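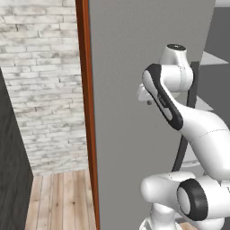
Filed under: Notebook / Sim Kitchen / Demo Collection

July, 7:40 a.m.

Coffee first, then notes, because I promised Trudy Hapeta I would write things down the same day for once (she has been very patient with me about this). We are gathering demonstrations for the Ramidell kitchen set, all by teleop, and the target is 100 keepers on the sweet potato task before we touch anything else. We stopped last night at 84. I had hoped for 90, but I spent a good part of the evening fiddling with the base start position, which I had set much too close to the cabinets, and those runs went in the reject folder where they belong.

The new start position is saved under Maxine B.'s profile as well as mine, so please load it from there and don't nudge it by hand. A little variation between episodes is good, but let the randomizer do it. When we do it ourselves we always drift the same way, and the policy will happily learn our bad habits along with everything else.

Fridge episodes are the slow ones. The arm has to get past the edge of the door and come down over the shelf, and I find I hold my breath the whole way, which can't be good for me. 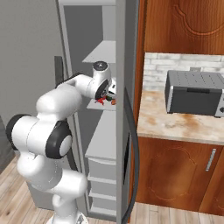

Gripper inside the fridge, door open, at the middle shelf.

My feeling is that we should keep the hesitations in. If I pause before going down between things on a shelf, that pause is me looking, and I'd like the model to see somebody being careful. I trimmed the pauses out of 2 early episodes and they replay like a person swatting a fly! So: trim dead time at the start and the end, leave the middle alone. I know this makes the files longer, and I know storage on Lukport is getting tight, but I would much prefer to argue about disk space than collect the whole lot over again.

The bowl grasp is coming along nicely. Line up on the long sides of the potato, keep the wrist camera centered, and close slowly.

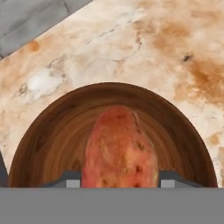 Danish Khattak: I'd keep the pauses too, but please tag them. If I can't tell a careful stop from somebody reaching for their coffee, I have to weight them the same in training, and that hurts the grasp phase most.

Fair point, and the coffee remark is noted. I've added a hotkey for it (P, for pause) and I'll go back through last night's keepers this afternoon and tag those too. For the approach to the oven I'd like us all to come in at the same easy speed and stop short of the door before doing anything else,

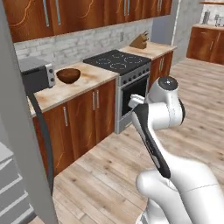
then check the wrist view and only after that go for contact. Giuliana Nina does this beautifully and her episodes are the ones I'd show to anyone new. Mine still have a wobble in them that I am working on.

Still to do: tag the old pauses, move the rejects off Lukport, ask Trudy whether the oven runs get their own task name or stay under the general kitchen one. I've left the teleop controller on the charger by the window.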